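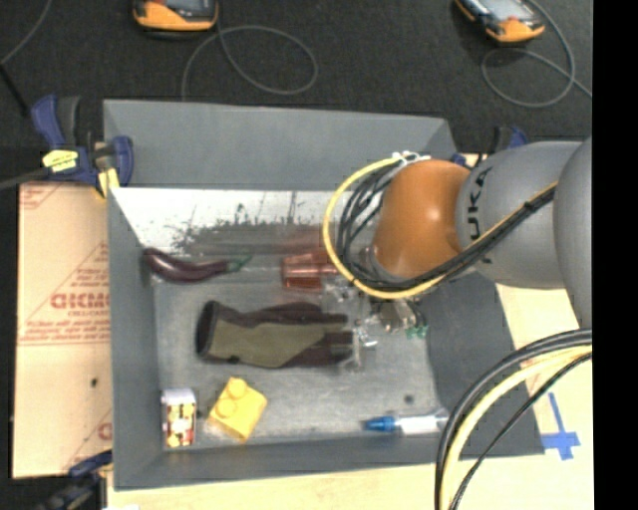 A grey bin on a wooden tabletop, with a purple toy aubergine near the back wall.

Toy rotation with a toddler and a small flat – how do you keep it going?
Posted by Asnakech Gidey in Home and Family, Oct 17, 2019

Hello all, I've been reading this board for ages and have finally got round to joining. We have a little boy who is nearly two and a half and a baby due in May, and we live in a two-bedroom flat in Novolthorpe with one decent cupboard between us. Both sets of grandparents are very generous (lovely, and I wouldn't want them to stop) but the living room floor has more or less disappeared. Play food is the worst of it. I find plastic vegetables in my shoes.

A friend suggested toy rotation, where you put most of it away and bring out a bit at a time. I tried it over the summer and it fell apart after three weeks. Either I forgot to swap anything, or he remembered the one thing I'd put away and cried for it at the cupboard door. I also found I was spending a whole evening sorting little bits into families, and then he tipped it all into one heap the next morning.

So how do you do it? How many boxes, how often do you swap, and what do you do about the favourites? Lids or no lids? I'd rather not spend a lot, but I could stretch to 20 pounds or so on storage if it would really help. Thank you in advance for any wisdom, and sorry for the long post!

Anong Wannasri
Welcome, and congratulations on the baby! I had mine close together too, so I remember that floor very well.

I'd say you were working much too hard at the sorting. I did the same with my eldest, with labels and everything, and I could have wept when it all got mixed up again. What I do now is keep four boxes, and every box is a jumble on purpose. Each one gets something to build with, a few bits of play food, a soft toy, something with wheels and a couple of books. One box is out and the other three live on top of the wardrobe. When he seems bored – wandering about, throwing things, asking for the telly – I swap it over. Sometimes that's after four days and sometimes it's nearly three weeks. I gave up on having a set day because I always missed it and then felt cross with myself.

Favourites don't go in the rotation at all. We have a shelf by the sofa for those, and the rule is that it only holds what fits on the shelf. If he asks for something that's been put away, I just get it down. I know some people are strict about that but I couldn't stand there and say no to a child who wants his own tractor, and most of the time he's forgotten it again by teatime, so back up it goes.

No lids on the one that's out. Mine couldn't manage the lid and would bring it to me to open over and over, and then of course nothing ever went back in. Lids on the ones in storage, though, or the dust is dreadful. Shallow is better than deep as well. With a deep box they have to tip the lot out to see what's at the bottom.

On the grandparents, my mum now keeps a box at her house with some of the presents in it. She was quite pleased to be asked, and the children think Granny's toys are far better than ours.

Charoen Saithong
Just get rid of half of it. We had 100 toy cars at one point and he played with 2.

Chutima Pongsiri
I agree with nearly all of what Anong says, so I'll only add a few things from our house, where we have three under six and not much more room than you.

Please don't buy new boxes until you've looked in the charity shops. I bought a set of stacking ones from Vakelo when my first was small and the corners split the first winter. The ones I've used ever since came from a school clear-out and cost me next to nothing. Washing-up bowls are good too, and the baby can sit and splash in one later on.

With a newborn coming, I'd go through everything now for small parts, while you still have the energy. Anything little enough for a baby to choke on goes in a box that only comes out at the table, and gets put away when he gets down. It's a faff at first but he'll be used to it by the time the baby is crawling. Do check the eyes on older soft toys as well, and the battery covers.

I also keep one box back for the feeding times. It has a few things he doesn't see otherwise and it only comes out when I'm sitting down with the baby. Ours had some play food, an old purse, a scarf and a board book about ducks. I can't promise it will give you a whole feed in peace, but I did get to drink some warm tea that spring!

Asnakech Gidey
Thank you all so much, this is such a help. I'm going to try the jumbled boxes this weekend and I've already rung my mother-in-law about keeping some at hers. She said yes before I'd finished asking. Charoen, my husband agrees with you, but he also has a great many cables he won't part with, so we shall see.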